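Tasard household spelling list, readme

Word list built from old recipe cards and shopping notes, for people testing spell checkers on handwriting that got typed up. 700 cards, 406 of them have at least one misspelling. Plain text, tab separated, one row per word.

Columns: card number, word as written, word as intended, typed by. Blank third column means we couldnt tell. Leave those alone please.

Cards 1 to 400 typed by Gemma Bainbridge, rest by Keith Horrocks. Keith kept the capitals, Gemma didn't. Lowercase everything before you compare. 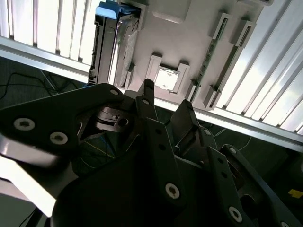 Pearce Library Word Lists Group

Known problems. "Tbsp" and "tbs" both left in. Brand names not checked. A few cards are in Portuguese, Sebastião Rocha went over those but not the jam ones. Fractions came out odd in the old export, use the October file.

Not in here: names and phone numbers on the backs of cards. Taken out, dont ask for them.

Free to use for teaching and research. Say where you got it. Selling it, ask Denise Treloar first.

Fixes go to Bradley Dawber, card number in the subject line. One card per mesage.

Last changed 23 October 2022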